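About Tolton

Tolton makes and fits tables and wall panelling for small offices, clinics and schools. Heidrun Kälin and Roscoe Obi started the firm with one bench and a van. We now have 3 fitters and a workshop on Cundo Lane.

Most of our orders are for white-topped tables — 342 of them so far — and we fit them against whatever wall the customer has. Wood-grain panelling is the usual choice, in a medium brown with the grain running upright.
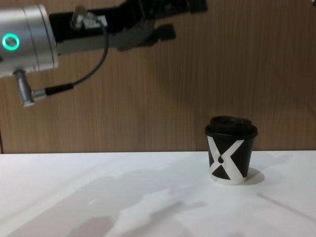 Visiting us

The showroom is open by appointment. Ask for Sumeya Beyene, who keeps the samples.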